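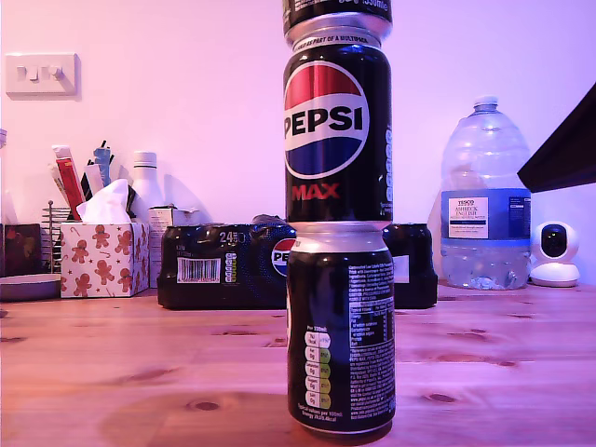

Dreltmont Provisions supplies drinks and dry goods to offices, schools and meeting venues throughout the Kulluvley area. The company was founded by Mieke De Bruijn, who remains its managing director, and operates from a single depot on Lambrechts Road. Our canned drinks range includes 330ml Pepsi Max, and customers may order by the multipack or by the individual can. Cans marked "Not sold as part of a multipack" are the ones we supply for individual sale. The depot holds 3240 cans at full stock and serves 18 regular accounts.

Orders are accepted by telephone or through the Rellik ordering form. Standing orders may be amended until noon on the working day before delivery. The minimum order is five multipacks, which may be mixed.

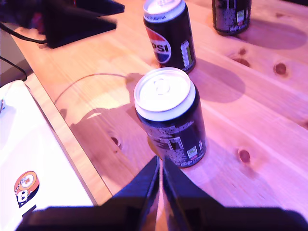
Our Standards

Every can leaves the depot unopened, with its ring pull flat and its lid clean. Dented cans are withdrawn and credited to the customer. Stock is rotated by best-before date, and the earliest dates are placed at the front of each shelf. Kwesi Ayaaba, Depot Manager, is responsible for stock control and for staff training in manual handling.
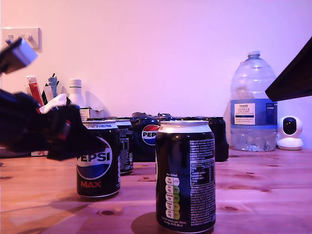

Product Information

Schools and workplaces frequently request nutrition details before placing an order. We provide these in writing for all drinks in the range, with values per 100ml and per 330ml can. Requests should be sent to the depot office, which is open on Saturday mornings.
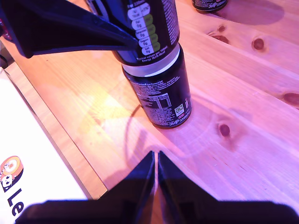 Dreltmont Provisions also advises customers on the display of drinks in staff kitchens and reception areas. Our standard guide recommends low arrangements on a level surface. Two cans placed lid to lid, the upper one inverted, meet at their silver rims, and we advise against building any higher in areas open to the public. The guide is issued to all new accounts with the first delivery.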